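How I record cleaning demos for a learning robot (and the mistakes I made first)

I've been collecting demonstrations for a household manipulation model since last May, all of them filmed from my own forehead, and people keep emailing to ask how I set up a session. So I've finally written it down. It's the workflow I use for the Nakby collection, which is all small household cleaning jobs: wiping, scrubbing, dabbing, polishing. Most of it should carry over to folding or tidying if that's your thing.

What you need

A head-mounted camera that sits comfortably for an hour. A room with decent light. A cloth or two in a colour that stands out from your walls and floor. Something to clean. A notebook, or a phone propped somewhere out of the way, for session notes. And enough storage – more than you think, because you'll want to keep the bad takes as well until you've reviewed them.

I upload through Codbridge, which is the little web tool our group uses for labelling, but a folder with sensible file names will get you a long way.

Step 1: Pick one task and write it as a sentence

Mine go on a card before I put the camera on. "Wipe the pen marks off the skirting board with the cloth." One verb, one target, one tool. If you find yourself writing "and then", split it into two tasks.

I ignored this for my first 80 clips and had a terrible time labelling them. Half were "clean the corner", which could mean anything at all, and I had to watch every one again to work out what I'd been up to.

Step 2: Set the camera angle for the place your hands will be

Low jobs are the awkward ones. When you're standing at a worktop your hands sit nicely in the middle of the picture, but crouch down to a skirting board and your chin goes up, your hands drop, and you come home with twenty minutes of bare wall. Tilt the camera further down than feels right, get into the working position, record ten seconds and look at it. Then adjust and do it again. I still do this every single time I change height.

Roll your sleeves up while you're at it! Loose cuffs swing over the wrist and hide the grip, and the hand tracker we use gets very upset about that.

Step 3: Make the mess, and make it different each time

Leif Þorgeirsson, who started the collection, has one rule he repeats to everybody: vary the mess before you vary anything else. A model that has only seen three neat parallel lines learns to wipe three neat parallel lines. So I do scribbles, zigzags, dots, one long wavy stroke, marks close to a joint, marks that run right up to the top edge. Try whatever you're using on a hidden bit first and check it comes off. (I have a cupboard door I'd rather not discuss.)

Take a still of the marks before each clip. It takes two seconds and it makes scoring much easier later.

Step 4: Start before you start

Begin recording with your hands out of view. Bring them in, get hold of the cloth, move to the target. The approach is part of the demonstration, and if you trim it off you end up with a policy that has no idea how to get from "nothing" to "wiping".

Step 5: Use both hands the way you normally would

I used to keep my spare hand behind my back, thinking it would be cleaner data. What I got was a stiff, unnatural wipe with my whole body wobbling about. If you'd normally steady yourself or brace against something, do it on camera.
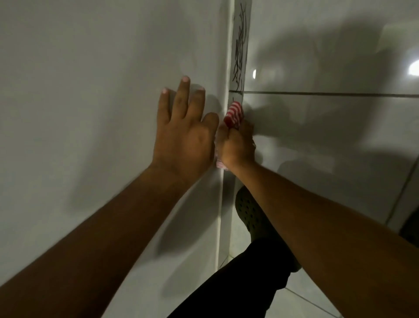 7 min read

My left palm is on the wall there and the right hand has the bunched cloth over the skirting, with the scribbles just above it. Two things I'd point out if you're checking your own footage. The gripping hand is a bit blurred, and I keep clips like that as long as you can still make out where the fingers are. And look at the shadows on the wall and the tiles, plus the bright spots on the floor – glossy tiles are a pain. A soft shadow next to a dark pen mark can fool a simple "is it clean yet?" check, so I note "glossy floor" and "shadows" in the session tags and let the people training the model decide.

Step 6: Wipe at your own pace, then stop properly

Don't slow down for the camera. When you're finished, take both hands away and hold still for two or three seconds so there's a clear view of the surface. That final look is what the success label is based on. If there's still a smudge, leave it and mark the clip as partial. Partial clips are useful, and a second attempt goes in as its own clip.

Step 7: Label the same day

I do mine with a cup of tea straight afterwards. Every clip gets the task sentence, the surface, the tool, which hand did the wiping, what the other hand did, and the result: done, partial or failed. Leave it a week and you won't remember whether that faint grey line was ink or shadow.

How many is enough?

It depends on how much your clips differ from each other. My skirting board set has 137 clips, and the whole Nakby collection stood at 1,862 when we last did a clear-out. After dropping duplicates and clips where the hands wandered out of view, we kept 1,609. I was gutted to lose so many, but nearly all of the rejects were from my early days, before I'd sorted out the camera tilt.

A few odds and ends

Change your shoes and trousers now and then, as your feet turn up in low shots more than you'd expect. Swap the wiping hand if you can manage it (my left-handed wipes are dreadful, and they go in anyway). Kneeling on something padded helps enormously after the first half hour. Check the battery before you crouch down.

Next up I'm doing the same thing with window ledges, and I'll add my notes on camera height once I've got a few sessions done.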